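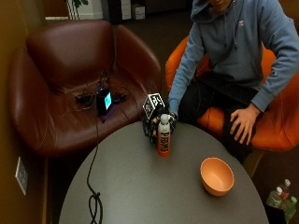
Ok thread on how the demo collecting is going bc people keep asking. Friday night, typing fast, sorry.

1/ Count as of tonight: 2,388 good demos. Target is 4,000. Started in June thinking we'd be done by end of winter. lol.

2/ A demo = one person doing one small thing with one hand. Pick up, move, put down, hand back to knee. Then again. And again. Short clips, one action each, no chatting with your hands in between (harder than it sounds)

3/ Task list this week is Cuadros, our name for the tabletop set. Bottles, bowls, packets, anything you'd find in a share house kitchen. Next one is Irnent, all drawers and lids. Dreading the lids.

4/ Biggest lesson so far. Do NOT let people get good at it. Percy Quispe did 600 grasps over two weeks and by the end every single one was the same grasp. Same angle, same speed, same spot on the table. Model learned to be Percy. Useless on anyone else's table.

5/ So now we swap. Change chair, change hand height, move the object before every clip. Come at it from the side you don't like. If it feels a bit awkward it's probaly a useful one.

6/ Cables. My whole life is cables. Half of our binned clips are a lead snagging on a table edge and the person doing a tiny yank to free it. The policy WILL copy the yank. We've seen it do the yank with no cable attached.

7/ Marker tracking drops out if you roll your wrist too far over. Prasert Somboon wrote a little checker that beeps when it loses the cube for more than a few frames. Beep is awful. Retake rate went way down the week he added it so the beep stays. 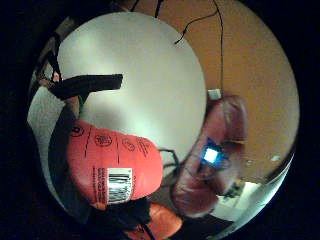

8/ Wrist view is where most of the learning signal is for us. Fisheye, so the thing you're holding takes up heaps of the picture and the room gets squashed around the rim. Looks terrible to a human, the model likes it fine. Tried cropping to the middle in June, results got worse, put it back.

9/ Labels. We were writing proper sentences for each clip, gave up. Now it's verb + object + where. "move bottle left". Hikum (labelling tool, ours, ugly) guesses the verb and you just fix it. Guesses "pour" for nearly everything, no idea why

10/ Failures: keep them! Separate folder, tagged. Dropped it, missed it, knocked the bowl. We used to delete those and I regret it so much. Recoveries are gold, esp when someone fumbles then fixes it in the same clip.

11/ Someone asked about session length. Short. Hands get tired, then lazy, and you can see it in the data, grips all go mushy. Break, snack, different colour object, back on.

12/ Dredidach people, yes I owe you the format notes. Monday. Timestamps are in a dumb order and I want to fix that before you write a loader around it

13/ ok going home. 1,612 to go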